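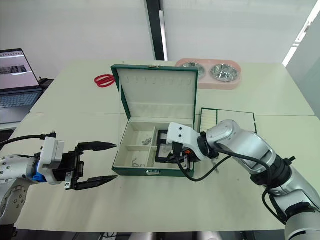 卓上アームで小物を片づけさせたい人のための、作業台まわりのコツ(3月の追記あり)

シェア工房Zuknessの隅っこで、アーム2本の片づけマシンをちまちま組んでいます。目標は「アクセサリー箱にネックレスをしまう」。地味でしょう? でもこれが楽しいんです! 腕そのものの組み方は前に書いたので、今回は台の上の段取りとか、線の逃がし方とか、台所や裁縫箱から借りてきた小ワザの話ばかりです。

台の継ぎ目に気をつける

うちの台は天板が2枚つなぎで、色は薄いグレー。見た目はすっきりしていて気に入っているんですが、継ぎ目にほんの少し段差があると、箱を滑らせたときにカクッと引っかかります。人間の手なら無意識に持ち上げてよけるところを、アームは律儀に押し続けるんですよね。一度それで箱がくるっと回ってしまって、笑いました。
直し方は簡単で、天板の裏から脚の高さを合わせて、継ぎ目に定規を立てて隙間がないか見るだけ。それでも気になる人は、薄い敷物をかけてもいいです。ただし柄ものは避けてください。カメラで物を探させるなら、無地のほうがずっと楽です。チェックのランチョンマットを敷いた日は散々でした。
台の横幅は122cm。腕2本だとこれでもぎりぎりで、買うときにもう少し欲張ればよかったなあと思っています。

箱は「ふたが自分で立つ」ものを

練習用の箱は緑の外側にクリーム色の内側、ふたを上げたらそのまま立っていてくれるタイプです。ここ大事! ふたがパタンと戻ってくる箱だと、片方の腕がずっとふた係になってしまいます。うちでも最初はそうでした。片腕がふたを押さえて、もう片腕が仕事をして、なんだか冷蔵庫を足で閉めながら料理しているみたいで。
お店で選ぶときは、ふたを開けて手を放し、箱の横を指でトントンと叩いてみてください。それで倒れてこなければ合格。わたしはOddssonの雑貨売り場でこれをやって、店員さんにちょっと心配されました。
内側が明るい色なのも助かります。ただ、銀色の細い鎖とクリーム色の組み合わせは照明しだいで見えにくくなるので、ライトは真上からより斜めから。影ができると鎖の筋がすっと浮いてきます。これは裁縫で落とした針を探すときと同じで、懐中電灯を床すれすれに当てるあの要領です。

ケーブルは「たるませて、2か所で留める」

手首から先の線、みなさんどうしてますか。わたしは最初、見た目を気にしてピンと張っていました。大失敗です。手首をひねったとたんに引っぱられて、コネクタが半分抜けました。
今は余裕を持たせるようにしていて、長さの決め方は、腕をいちばん遠くまで伸ばして、さらに手首をひねった姿勢で合わせること。縮めた姿勢で決めたら必ず足りません。
そのかわり、たるみが箱の手前に垂れてくると、今度は留め金やふちに引っかかるんです。困ったもので、長すぎても短すぎても叱られる。だから留める場所は関節の手前と先の2か所にして、あいだのたるみは腕の外側へ逃がします。留め具は結束バンドより面ファスナーが断然いいです。どうせ何度もやり直しますから(わたしは多分この先もやり直します)。
Lastikの細い面ファスナーを一巻き買ってみたら2898円で、レジで一瞬ひるみました。でも切って使えるのでずいぶん長持ちしています。テレビの裏もついでにきれいになりました。

指先は左右で違っていてもいい

そろえなきゃと思い込んでいたんですが、つまむ側とつかむ側では欲しい形がまるで違います。細い鎖なら先のとがった二本指、箱のふちやトレーならもう少し幅のあるもの。お箸とトングを両方持っている台所と同じですね。
先のとがった指は、閉じたときに先端どうしがぴったり合うかどうかがすべて。コピー用紙をはさんで、そっと引いてみてください。するっと抜けるなら、根元のネジをゆるめてから合わせ直しです。ゆるめずにぐいっと曲げるのはだめですよ!
工房仲間のベント・ラウンさん(Bent Ravn)に教わったのは、指先に毛抜きの目みたいな細かい傷をつける方法。紙やすりを閉じた指にはさんで、数回引くだけです。鎖のつかみやすさがはっきり変わりました。やりすぎるとメッキのものに傷がつくので、大事なアクセサリーでは試さないでくださいね。

からまった鎖は先にほぐさない

これは意見が分かれるところかも。わたしはわざと、からまったかたまりと、一本だけの鎖を別々の仕切りに入れておきます。一本のほうでつまみ方を調整して、調子が出たらかたまりに挑戦。いきなりかたまりから始めると、何が悪いのか全然わからないまま夜中になります。
ちなみに人間の手でほぐすときは、平らなところに置いて、ベビーパウダーを少しふって、針を2本使って外へ外へと広げるのがいいです。ピンセットで引っぱるとかえって締まります。使ったあとは柔らかい布で粉をふき取ること。ロボットの近くではやらないこと! 粉が関節に入ると掃除が面倒です。

トレーは箱の横に出しておく

指輪用の平たいトレーは、箱に入れっぱなしにしないで横に出しています。トレーを戻すのは別の練習にしたほうが、ずっと気が楽なので。置き場所は台にマスキングテープで角だけ印をつけておくと、毎回同じところに戻せます。四辺ぜんぶ貼ると、はがすのが面倒だし、のり跡も増えます。角だけで十分。
練習中に使わない道具は、できれば腕の届かない奥へ。はさみは刃をたたんで、持ち手の向きもそろえておくと、急いで取るときに慌てません。

小さな部品には、ペットの食器

ネジやワッシャーの一時置きに、ステンレスのボウルが2つ並んだペット用の食器をおすすめします。底が丸いので、端に寄せた小ネジを指の腹ですくえるんですよ。片方を「外したもの」、片方を「これから付けるもの」にしておけば、組み直しで迷子が減ります。ボウルを外してざぶざぶ洗えるものが便利。Edholmの手芸用小皿も使ってみたんですが、軽くてすぐひっくり返りました。値段は2000円くらいで、悪くはないんだけど、うちでは結局ボタン入れになっています。

パソコンは別の台へ

ノートパソコンを同じ天板に置くと、腕が動くたびに画面がふるふる揺れて酔います。隣に小さい台を寄せて、そちらに置くのがいいです。飲み物も同じく別の台。手を伸ばせば画面に届くけれど、腕の動く範囲には入らない、という位置を先に決めてから椅子を置いてください。
止めるボタンは、利き手ですぐ押せるところに。わたしは動かす前に必ず一回、押して止まるのを確かめています。

3月の追記

「留め金のある箱はどうやって閉めるの?」という質問をもらいました。うちもまだ練習中です。今のところ、ふたを下ろすところまでをアームにやらせて、最後のパチンは自分の指でやっています。連続3回うまく下ろせたら留め金にも挑戦する、と決めているんですが、いつも2回目まではいいんだよなあ。留め金が固い箱は、つまようじの先にロウを少しつけて、かみ合うところに塗っておくと動きが軽くなります。塗りすぎたぶんは綿棒で取ってください。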